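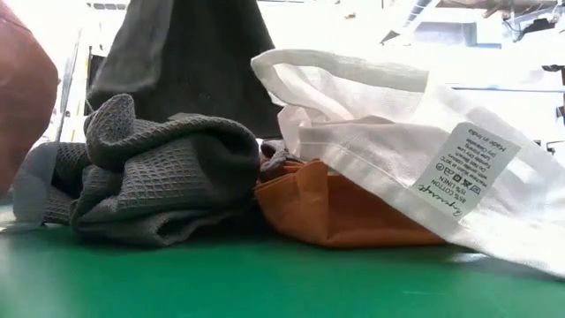 Yae Kaneko objects that a mixed heap of laundry has no natural order, and we take the point gladly.

4.2 Sorting mixed cloth

What delighted us in the Nalmont notes was how much the weave matters! Waffle towels hold their folds,
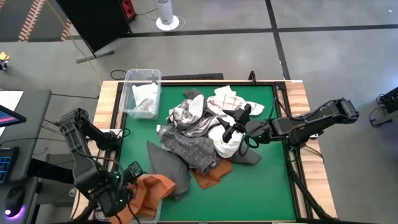 while smoother cloths slide apart, so we sort by feel first and by color second.

Does size matter? Only within a group, where large pieces go at the bottom.

Kuroda's list covers 46 household cloths, and microfiber gets a group to itself.
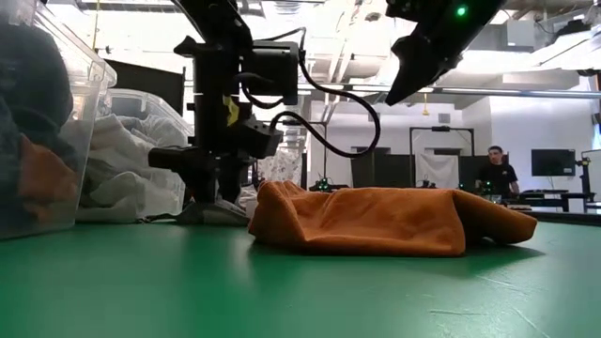
Why not fold while sorting? Folding comes later, once each group is complete.

White cloths close the section. 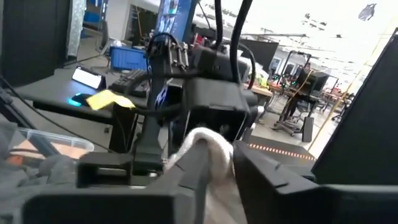 Figure 6. White cloth held in a fold.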